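4. Setting Up a Versus Match in Allix

Before you start: both players need a profile. Guests can play too, but their wins vanish at the title screen, along with any bragging rights.
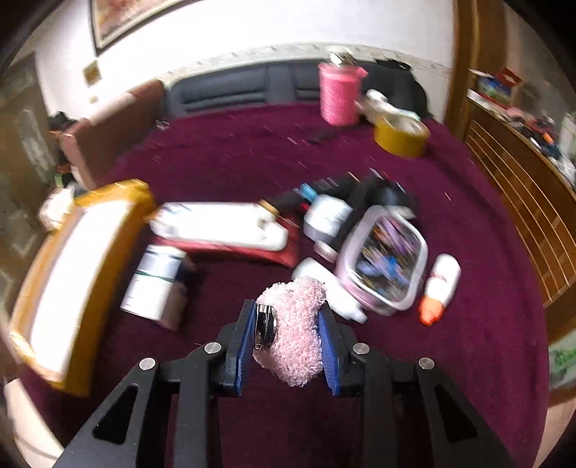
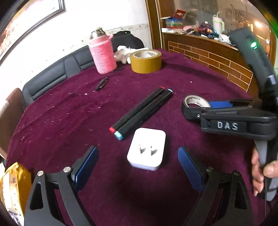
1. From the main menu, choose Versus, then Local.
2. Pick a fighter. Muvach is slow and hits like a truck - beginners love him until round two.
3. Set the round timer to 60 seconds. The 20-second option exists for people with buses to catch.
4. Set health to 1000 for each side.
5. Press Start on both controllers.

Note: Handicap is under Options, where your little brother will find it.

Caution: Quitting mid-match counts as a loss. So does pulling the cable.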